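Budgeting for a second tabletop robot arm: what should be in the capital request?

Posted in: Equipment and Procurement
Replies: 3

Bulus_Technical

Our department intends to submit a capital request in January for a second tabletop robot arm. The first was obtained two years ago through Giltton, a reseller, on a quotation that covered the arm, the control box and delivery. It did not cover a work surface, a tool for the end of the arm, fixings or any allowance for objects to handle. Those items were subsequently paid for from the consumables budget over 17 separate orders, a matter on which the finance office has since written to us.

I should be grateful for guidance from members who have prepared a similar request. In particular:

Which items ought to be treated as capital, and which as running costs?

Is it preferable to buy a complete station from one supplier, or the arm from one and the table and tooling from others?

What sum should be set aside for spares in the first year?

The work is simple. The arm is to push and sort small shaped blocks by colour and form on a flat board. There is no heavy lifting and no requirement for speed. The station will be used by teaching staff during the day and by two research students in the evening.

Giltton_Road_Workshop

We have purchased 4 arms over a number of years and have made most of the mistakes available to us. The following is our present practice.

The arm should be regarded as one line among several. Our request form now has separate headings for the arm and controller; the base and work surface; the tool and its mounting; safety items; objects and consumables; installation; training; and service after the warranty has ended. An applicant who leaves a heading blank is asked to state why. The form is longer than it was, but requests for further money in the spring have largely ceased.

With regard to the work surface, we recommend a perforated panel with a regular pattern of holes, and a plain board placed on it for the task itself. The panel should be entered as capital. It will outlast several projects, and fixings can be moved from one row of holes to another whenever the layout is altered. The board should be entered as a consumable.
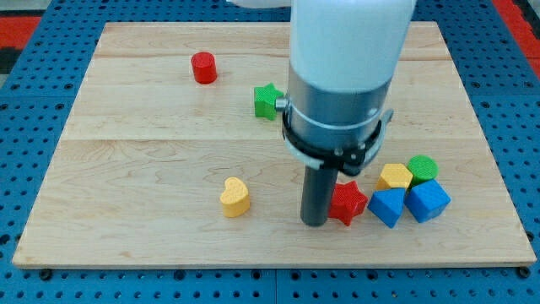
Boards become scored and marked in use, and a replacement should be ordered with the first. Please ensure that both are cut to the same size by the same supplier. We once accepted a replacement which was 18 millimetres shorter than the original, and every stored position near the front edge had to be taught again. The cost of the staff time was greater than the cost of the board.

For pushing and nudging light blocks, an elaborate gripper is not required. A plain straight finger held in a clamp is sufficient, costs very little and can be made in most workshops. We would nevertheless advise putting a sum in the request for a powered gripper, marked as optional, for the reason that projects which begin with pushing have a habit of progressing to picking up. If the money is not used it can be returned. It is considerably harder to obtain it afterwards.

A spare clamp should be included in the first order. The screws are small and are readily damaged by the wrong key. Please also include the correct key.

As to a single supplier or several, we have done both. A complete station arrives ready for use and there is one telephone number to call. It also carries a handling charge on every part. If your department has a technician with two clear weeks, buy the parts separately. If it has not, pay the charge.

Spares in the first year: we allow one tenth of the price of the arm. In the most recent year we spent less than half of that, and most of it went on cables.

Tuhiwai_Stores

I agree with most of the above but would add a note on the blocks, which are generally left off requests altogether.

Sets of coloured shapes are inexpensive and it is tempting to obtain them as needed. The difficulty is that the shade and finish may vary between batches. A camera system set up on one red may give poor results on another. We now order 200 pieces at the outset from one batch, keep half of them sealed, and record the batch on the shelf label. A mixture of shapes is advisable. Cylinders will roll if they fall on their sides, and stars and hearts turn in ways that are difficult to predict when pushed from one edge, so a set consisting only of cubes will give a misleading idea of how long the work will take.

A matt finish is to be preferred. Shiny blocks gave us a good deal of trouble under the ceiling lights.

Please also check the floor loading and the door width before the order is placed. Ours was delivered on a Sunday and remained in the corridor until the frame of the bench had been taken apart.

Pristska_Lab

Go for the complete station. We had one and it was fine. Ask for the longer warranty.

Bulus_Technical

I am obliged to all who have replied. The headings suggested by Giltton_Road_Workshop have been adopted in our draft, with the panel placed under capital and the boards and blocks under running costs. A powered gripper has been entered as optional.

One point remains open. Our finance office takes the view that training should be met from the staff development budget and not from the equipment request. If any member has succeeded in keeping it within the capital total, I should be glad to know what wording was used.

Giltton_Road_Workshop

We describe it as "commissioning and handover" and ask the supplier to quote for it on the same sheet as the installation. It has been accepted on each occasion. The supplier should be asked to state the number of staff to be instructed, as one of ours assumed a single person and charged again for the second.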